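Evwood Tenants' Newsletter
16/03/2025

Storage room sign-up opens again

The storage room on the lower level of the Evwood building will take new sign-ups starting this week. Residents who had a shelf last year keep it until the end of the month and need to return the renewal slip to the front office if they want it for another term. Shelves that are not renewed go to the waiting list in the order the names came in.

The fee stays at $6 a month per shelf. Each apartment may hold up to two shelves. Anyone who paid ahead in November has already been credited, and the credit shows on the regular rent statement under "other."

A few rules have changed. Paint, propane and car batteries are no longer allowed, even in sealed containers. Food has to be in cans or hard plastic tubs with lids. Pestisell treated the room over the winter after mice got into birdseed and pet food, and the company asked that nothing be kept directly on the floor.
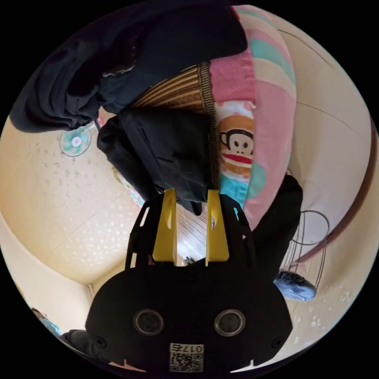
Boxes should be marked on the side that faces the aisle with an apartment number - a last name alone is not enough, as several households share one. Unmarked boxes will be moved to the rack by the door and held for four weeks. After that they go to the thrift store on Alow Street.

The door code will change when the new term starts. Residents with a shelf will get the new code in a sealed envelope in their mailbox. Please do not post it in the elevator or give it to movers. The room is open from 6 a.m. to 10 p.m., and the lights are on a timer, so press the switch again if they go off.

Bikes still go in the rack behind the building. The storage room aisle has to stay clear for the fire inspection.

Renewal slips and sign-up forms are at the front office. For questions, call extension 536.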